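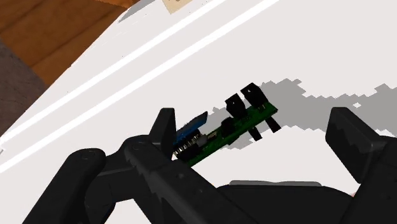 Clastar sim gallery – planner + perception, 12/22/20

Quick dump before everyone's off for the holidays. Proper writeup in March, maybe. All of it is rendered, no hardware hours used. Pylyp Didenko did the planner changes, I did the perception side and most of the breaking.

Task is the usual one. Find the small board among the clutter, plan a grasp, pick it up off the cabinet top. Random objects, random textures on the walls, lighting moved every episode. Scene generator is Ernix, the grasp planner is Bilyk, Clastar is just the glue that logs everything and lets us replay it step by step.

Thin objects are still the worst. The pose estimate can be off by 4 mm in height and a mug won't care, but a circuit board will. Fingers come in too high and close on air, or too low and the contact solver throws a fit. Bilyk now takes the height uncertainty from perception and widens the approach to suit. Slower but it stopped the silly failures.

Also the shadows. Low res shadow maps give you blocky edges and the old segmenter loved to call those part of the object. Retrained with shadow resolution as one of the random settings, much better masks. Should of done that first.

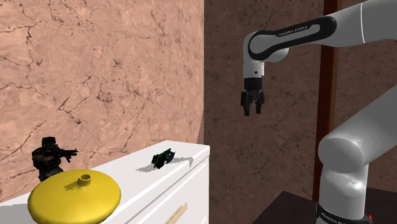
Start poses are sampled high up so the arm has room to choose a side. Used to be one fixed home pose and the planner basicly memorised it. Now 10 start poses per layout, 100 layouts in the nightly run. If more than 9 layouts fail the build goes red and Pylyp gets the email, sorry Pylyp.

Collision checking is still boxes and capsules. Fine for drawers and walls, rubbish for anything with a neck or a hole in it. Convex pieces are on the list for the Rillholm branch – don't pull that branch yet, the replay tool crashes on it.

Replay colours are wrong on some laptops, known, something to do with gamma. Ignore it.

More when the next batch finishes rendering.

We use cookies to remember your settings and see which pages get read. Accept all / Manage cookies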